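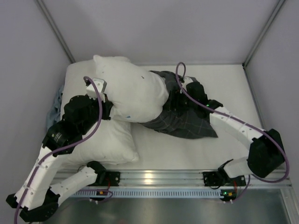
Why not just count the dips in oxygen and leave the breathing signal out, one reader of our draft asked, if the finger clip is the only part people wear properly at home? We took up the question in this report. It compares two ways of screening for sleep apnoea from home recordings: oximetry alone, and oximetry with a chest band.

The data came from the Makhubela set, which holds 1067 nights from 400 adults. A dip was counted when oxygen saturation fell by 3 per cent or more from the running baseline. Scoring was done in Coltska and repeated in Flanivel with the same threshold. Nights with long gaps in the clip signal were left out of both arms of the comparison.
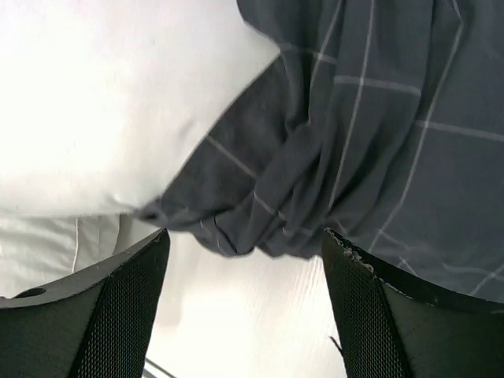 Movement was the main source of error in the chest band signal. We tested whether a bedside video could mark periods of turning over, using the change between successive images. Bedding affects this method. A smooth white pillow with faint creases offers little for the software to follow, while a dark cover with a white grid is easier – the lines bend and waver at each fold. Video was used only to flag movement and did not enter the apnoea score.

Oximetry alone missed mostly mild cases, and agreement between the two programs was close. The Willthorpe questionnaire was not included in the scoring. Its answers will be added in December, after the missing forms have been checked.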